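Huneldale Kitchen Automation
Bench Cell 3 — Arm, Gripper and Wrist Camera
Periodic Inspection Checklist with Comments

Date: October 2, 2021
Inspected by: Chaltu Gebru
Second check: Tolera Yilma
Arm hours at inspection: 2405
Last full inspection: January
Copy to: Ayana Demissie, Zulema Gaete

Marks used: OK, OK with comment, Fix before next run, Not checked.

SECTION A. POWER OFF, ARM PARKED

A1. Lockout on the cell supply, key with the inspector.
OK.

A2. Base bolts tight, paint marks lined up.
OK with comment. One mark had worn off where people wipe the bench down. Tightened to the value on the card and marked again in yellow.

A3. Bench does not rock when leaned on.
OK.

A4. Covers on all joints seated, no missing screws.
OK with comment. The cover on the elbow has one screw that is a different length from the rest. It holds. Replace it when the Praslow kit comes in.

A5. Arm surface free of crumbs, glaze and grease.
OK with comment. Sugar had built up in the seam behind the wrist. Cleaned with a damp cloth and then a dry one. Please do not spray anything straight onto the joints. Spray the cloth.

A6. Emergency stop button clean, turns to release, label readable.
OK.

SECTION B. CABLES

B1. Cable loop free through the full range of the arm.
OK with comment. The loop needs enough slack for the wrist to turn all the way over, and no more. Tolera took out a little slack at the upper tie. We moved the arm by hand through every corner of the work area and the cable did not catch.

B2. No cuts, flat spots or shiny rub marks on the jacket.
OK with comment. Light rubbing at the lower tie. Not through the jacket. Look at it again in 30 days.

B3. Plugs at the base pushed home and clipped.
OK.

B4. Camera lead clipped and not pulling on its connector.
Fix before next run. Clip was cracked. Replaced from the drawer and checked again: OK.

SECTION C. GRIPPER

C1. Fingers straight, meet evenly when closed.
OK.

C2. Finger pads not torn or lifting.
OK with comment. One pad is starting to lift at the back corner. It is good for now. Two spare sets are in the Gudeta box on the shelf.

C3. Grip force at the setting on the card (600 on the controller page).
OK with comment. Someone had turned it up and left no note. Set back to 600. At the higher setting the fingers squeeze the rolled edge of a basket enough to bend it, and they will flatten a roll. If a basket slips, check the pads first and leave the force alone.

C4. Finger bracket screws tight.
OK.

SECTION D. BASKET HANDLING, POWER ON, REDUCED SPEED

D1. Stop button tested from both sides of the bench before any other motion.
OK.

D2. Basket sits flat and square to the bench.
OK.

D3. Gripper comes down to the rim without pushing the basket along.
OK with comment. See notes after the pictures. 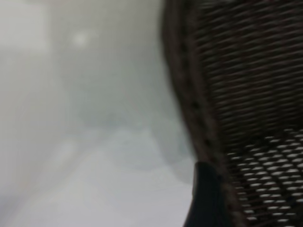
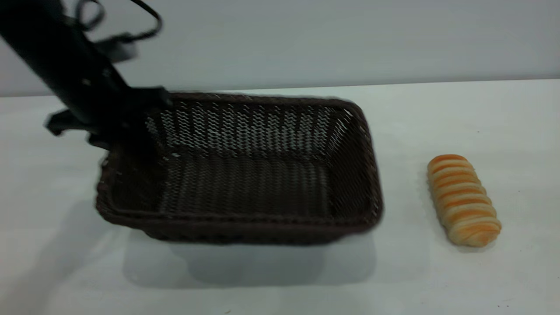
Woven basket and gripper, from the wrist camera first and then from the bench camera.

Notes on D3. On the first try the basket moved toward the wall when the finger touched it. The taught point was low by the thickness of the rim. Tolera raised it and we ran the approach again at the same speed. The basket stayed put on the next three tries. The new point is saved as Barusum-B and the old one is kept until the next inspection in case we need to go back.

Anyone who changes to a different basket has to teach this point again. Baskets that look alike on the shelf can differ in height, and the arm has no way to know that.

D4. Weave and rim of the basket in use, no broken strands.
OK with comment. Run a gloved hand along the rim before each shift. A loose strand can hook on a finger bracket, and then the whole basket goes up with the arm. Throw out any basket with a broken rim. Do not tape it.

D5. Clear space between the basket and the product.
OK. Keep at least a hand's width. If the roll is touching the basket, the finger has nowhere to go.

D6. Arm stops and holds when the stop button is pressed with a basket in the gripper.
OK. No drop, slight sag at the wrist, same as in January.

SECTION E. CAMERAS

E1. Wrist camera lens clean.
OK with comment. Wiped with a lens cloth. Paper towels leave lint.

E2. Wrist camera shows the fingertip at the bottom of the view.
OK. If the fingertip is missing, the mount has turned and the camera needs to be lined up again before anything else is tested.

E3. Bench camera covers the pick area and has not been bumped.
OK.

E4. Lights even over the bench, no flicker.
Not checked. The spare lamp was out on loan to the other cell. Zulema will do this one when it comes back.

OPEN ITEMS

Elbow cover screw — Ayana to order with the Praslow kit.
Cable jacket at lower tie — look again in 30 days, Tolera.
Lifting finger pad — change at the next inspection or sooner if it gets worse.
Grip force note — Chaltu to put a card by the controller asking people to write down any change.
Lights — Zulema.

Cell released for normal use at full speed with the open items listed.

Signed: Chaltu Gebru, Tolera Yilma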